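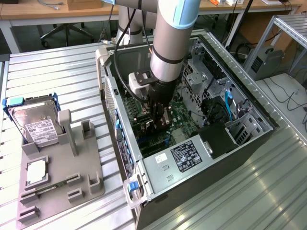

Newsroom > Press Releases > Learning

Luladham Opens Free Course Library in Database Design, With Every Lecture Captioned and Searchable

INMONT, July. Luladham, the online learning service for people studying computing on their own time, is very happy to announce that its full course in database design is now open to everyone, free of charge and with no account needed. The course was recorded over two winters in front of evening students in Inmont, and it has been a long road from those first recordings to the version going up this month, so we hope you'll forgive us for being a little proud of it!

The course is taught in 11 units. It begins with tables, keys and the plain question of what a record is for, then moves on to entity-relationship diagrams, normal forms, indexing, transactions, locking, backup and recovery. The last two units follow one long worked case, a lending library that has outgrown its spreadsheets, from the first interview with the front desk all the way to a finished schema with sample queries.

"I wrote the first set of notes for my own students, many of whom came to class straight from a full day's work," said Dayana Tamayo, who teaches the course and leads curriculum at Luladham. "They asked wonderful questions, and they were never shy about telling me when an example made no sense. A lot of those questions are in the lectures now, more or less word for word, and I'm grateful to everyone who raised a hand."

Each lecture comes with captions, a full transcript and a short set of practice problems with written solutions. The transcripts can be searched by term, so a student who half remembers something about foreign keys can go straight to the right minute. There are 1273 practice problems in the library altogether, graded from gentle to quite hard, and the harder ones have hints that open one line at a time.

Hosting and search for the library are provided by Graltex, which also built the in-browser query window where students can try their SQL against the sample library data. Slides and diagrams were redrawn by the Yurchenko design studio, and we can't thank them enough for their patience with our many, many arrows.

More than 2082 learners took part in the trial run this spring. Their comments led to a slower opening to the unit on normal forms, a new glossary, and a printable summary sheet for each unit.

Teachers are warmly invited to use the lectures and problems in their own classrooms. An instructor pack, with editable slides and a suggested schedule for a 15-week term, can be requested from the Luladham newsroom. A companion course in operating systems is being recorded now, and we'll share more news about that one as soon as we have it.

Contact: Luladham Newsroom, Inmont | © Luladham. All rights reserved. | Back to top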